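Section 4: Hanging the curtain and pinning your letters

By now you should have the clips out of the bag and the curtain panels unfolded somewhere clean. I do mine on the bed, with the cat shut out. If your panels are still folded up tight, go back to Section 3 and let them hang over a door overnight. I skip this every single time and every single time I'm sorry!

A quick word on what you're making. The Sondetti backdrop kit is one flat panel across the back and two side panels that angle in toward you, so you end up with a little dark booth in whatever small room you've got. The letters go on the middle panel only. You can pin things to the sides if you like, but they sit at a slant and the words get hard to read from the front.

What you need for this section:
The middle panel and both side panels
Your clips (the small ones, not the big spring ones for the rail)
Felt letters, already cut and edged
Straight pins, the long kind with flat heads
A piece of string longer than your top word
A step stool

Hanging the panels

1. Clip the top left corner of the middle panel first. Leave it loose enough that you can still slide it.

2. Pull the top edge across to the right until the sag is gone, then clip that corner. Use a pair of clips on the right, side by side. That corner takes all the pulling while you work, and one clip let go on me halfway through a word.

3. Hang the left panel, then the right one. Bring each of them forward a bit at the front so they close in the space.

4. Stand back and look for gaps where the panels meet. Overlap them if you see wall.

Note: Fold lines on the side panels are fine. I used to steam mine, and then Hadiza Ogunleye (who wrote the cutting section of this guide and is much fussier than me) told me she never bothers, so I quit too.

Caution: Do not iron the fabric with the clips on. They get hot and they leave a mark.

Laying out the words

5. Put all your letters on the floor in order before a single pin goes in. Two rows work better than one long one, and I like the shorter word or the initials on the bottom, in bigger, heavier capitals.

6. Pin your string across the upper half of the curtain with a gentle dip or rise in it. A slight curve looks friendlier than a ruler-straight line, and it hides small mistakes.

7. Pin the first and last letters of the top word, then fill in between them. Check the spaces by eye.

8. Do the bottom row without string. Start with the middle letter if there is one and work outward.
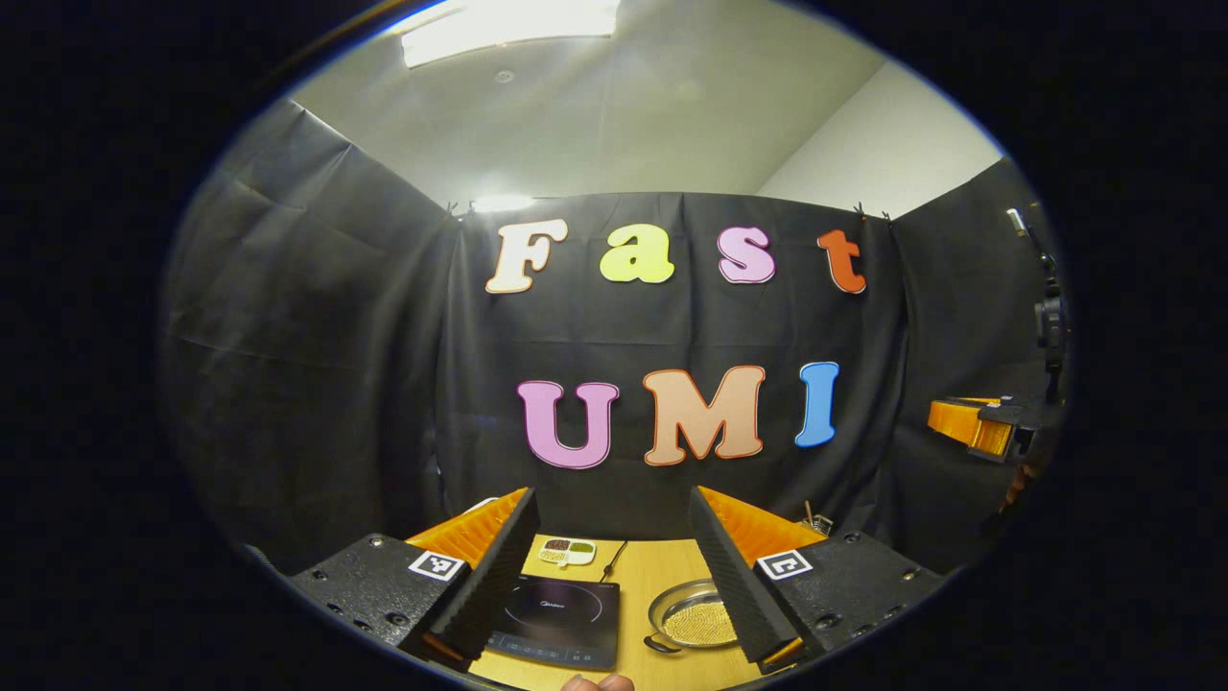
Two rows on the middle panel, with the top word on a slight curve.

See how the "I" at the end of the bottom row is a touch higher than the "M"? A little wobble like that suits felt letters, I think, so please don't spend your evening chasing it. If it bugs you, unpin the top of the letter first, then the bottom, and slide it down flat.

Picking colors

Anything pale or bright will show up on black. Cream, peach, sky blue and pink are all safe. Dark purple and navy vanish (ask me how I know), and if you're stuck with them, give them a light edge. A contrasting outline makes a big difference from across the room, even on the pale ones. The orange felt in the Fashola multipack is my favorite for edging, and one sheet did a whole set of 14 letters with scraps left over.

Lights and glare

9. Turn on the ceiling light and stand where people will stand. If it's a bright panel close to the curtain, you may get a patch of glare near the top edge. Move the whole backdrop forward a little, or turn that light off and use a lamp from the side.

10. Check your pins from the same spot. Shiny heads catch the light, so push them in under the felt edge.

Caution: Count your pins back into the box when you're done. Rongrong Qian found one of mine in her sock on a Saturday and I still hear about it.

Taking it down

Letters first, curtain second. Stack the letters flat with paper between them, and roll the panels if you have a tube. Spare clips are part 549 on the order sheet, and the long pins are part 851. Storage and washing are in Section 5.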